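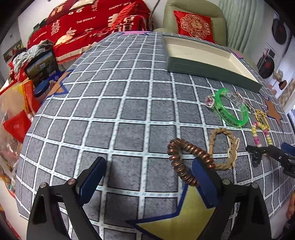
Vol. 24, No. 3

A Day at the Jenton Bead and Cord Fair

I'd been meaning to get to the Jenton fair for years, and every year something got in the way (a wedding, a flat tire, the flu). This time I put it on the calendar in big letters, packed a sandwich and left the house before it was light. The drive from Lumdale takes you over the ridge road, and there was still snow in the ditches, but the road itself was clear and I had the radio to myself.

The fair is held in the old knitting mill down by the river. If you go, use the back lot. The front one fills up early and then people just drive in circles getting mad at each other. Admission was $3 at the door, and they stamp your hand with a little purple fish that did not wash off for two days. The sign at the entrance said 129 tables. I believed it by lunchtime, my feet especially.

I went in with a list: wax cord, size 8 seed beads in a decent mustard, and crimp covers that don't split. I came home with the cord. The mustard beads I saw were either too green or too orange, and I held strand after strand up to the window until the woman at the table asked if I was all right. I did buy a hank of something called "burnt toast" that I have no plan for at all.

The big draw for me was the Joubert table, up on the second floor. They're a small cord maker and they bring the end-of-run spools, the ones where the dye came out a shade off. I love those! There was a gray-blue that I bought three spools of and then went back for a fourth. They also had a braiding stand set up, the wooden kind with the weighted bobbins, and let anybody have a turn. I got about an inch of flat braid done before I crossed two strands and had to hand it over to a kid of maybe ten, who fixed it without a word and kept going.

After that I sat in on the stringing talk, which was in the room that used to be the mill office. Good talk, terrible chairs. The main thing I took away was about stretch cord. I've always tied a surgeon's knot, trimmed it close and hoped. The speaker pre-stretches the cord first, a few slow pulls along the whole length, and leaves a longer tail that gets tucked back through the neighboring beads. I tried it the next evening on a bracelet that had come apart twice already, and so far I'm happy with it. She also talked about disc beads and how stacking them too tight makes the bracelet kink where it should curve. Leave a bit of slack, she said, and check it on a wrist before you tie off. I have made that mistake on at least half the bracelets in my drawer.

Lunch was downstairs. The soup was gone by noon, so it was the sandwich from home and a very good lemon bar. I shared a bench with a couple who sell vintage bangles and we had a long conversation about cleaning old plastic. They're firmly in the dish soap and soft cloth camp – no polish, no alcohol, and never leave it on a sunny windowsill. I have one on a sunny windowsill right now. Well, I did.

The afternoon was for wandering. I liked the Skarkia booth a lot, mostly kits, with printed patterns in type big enough to read without my glasses. The rope bracelet kit is $24, a little steep for some cord and a clasp, but the knot diagrams are clear and I can see it making a nice gift. There was also a raffle for a jar of 300 glass beads. I bought two tickets and won nothing, same as always.

A few gripes. The second floor has one outlet per wall, so half the sellers were working with clip-on lamps that kept dying, and you really can't judge color up there after two o'clock. The line for the card machine at the bigger tables was long enough that I gave up on a pair of snips I wanted. Bring cash, and bring small bills.

The spring session is in April, same building, and there's supposed to be a full morning class on braided rope. Sign-up is by mail or at the door. I've sent mine in already, and I'm bringing a cushion for the chairs.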